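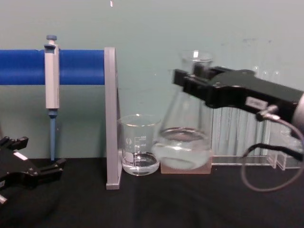
執筆:Lornska 技術文書グループ 取扱説明書担当

7. 遠隔操作による教示(両腕・ガラス器具)

この章では、操作者が左右の操作レバーを使って両腕を動かし、作業手順を Kinholm コントローラーに記録する方法を説明します。アームの据え付けと原点合わせは済んでいるものとします。

7.1 器具の配置

1. 作業台に黒いマットを敷き、しわを伸ばします。
2. ピペットスタンドを左腕側に置き、マイクロピペットを青いバーに掛けます。先端が台に触れないことを確認してください。
3. ビーカーをスタンドの支柱の右に置きます。
4. 三角フラスコを台座ブロックに載せ、ビーカーの右隣に立てます。
5. 試験管ラックを右奥に置きます。

注記:ビーカーとフラスコの液量は、容器の高さの3分の1程度にとどめます。練習には水を使用してください。

7.2 記録の開始

1. コントローラーの電源を入れ、「教示」を選びます。
2. 作業番号を入力します。出荷時の練習用作業は136番です。
3. 左右のレバーを中立位置に戻し、両方のグリッパーを全開にします。
4. 足元のペダルを2秒間踏みます。表示灯が緑に変わると記録が始まります。

7.3 フラスコの把持

1. 右グリッパーを、指を開いたままフラスコの首の高さまで下げます。
2. 口の縁のすぐ下で首を挟む位置に合わせます。
3. トリガーをゆっくり引きます。抵抗を感じたところで止め、ペダルを短く踏んで把持点を登録します。
4. 左グリッパーは開いたまま、ピペットの手前で待機させます。

注意:首を挟んだ状態で手首を回さないでください。ガラスが割れるおそれがあります。

注意:右グリッパーのケーブルは下に弧を描いて垂れます。動作範囲の端まで動かしても、ラックやフラスコに引っ掛からない長さに調整してください。

7.4 傾けと戻し

1. フラスコを台座からまっすぐ持ち上げます。
2. ビーカーの上へ移し、口がビーカーの縁の内側に来るまで傾けます。
3. 注ぎ終えたら垂直に戻し、台座の上に下ろします。
4. 底が台座に着いてからトリガーを離します。
5. ペダルを2秒間踏み、記録を終了します。

同じ作業を少なくとも7回記録してください。毎回、フラスコの位置を台座の上でわずかにずらします。失敗した回は「除外」を押して印を付けます。データは消去されず、後から Pelupessy ビューアーで確認できます。

7.5 再生による確認

1. 液体を空にした容器を元の位置に戻します。
2. 「低速再生」を選び、非常停止ボタンに手を添えて開始します。
3. 指が首に触れる高さがずれている場合は、7.3 の手順3からやり直します。

警告:再生中は両腕の動作範囲に手や顔を入れないでください。停止ボタンを押した後も、グリッパーは把持を続けます。フラスコを外すときは、もう一方の手で胴を支えてから「開放」を押します。

保存できる記録は最大1,898件です。上限に達すると教示モードに入れません。不要な記録を外部媒体に移してから再度操作してください。

エラー表示が消えない場合は、付属の Okorness 診断手順書を参照してください。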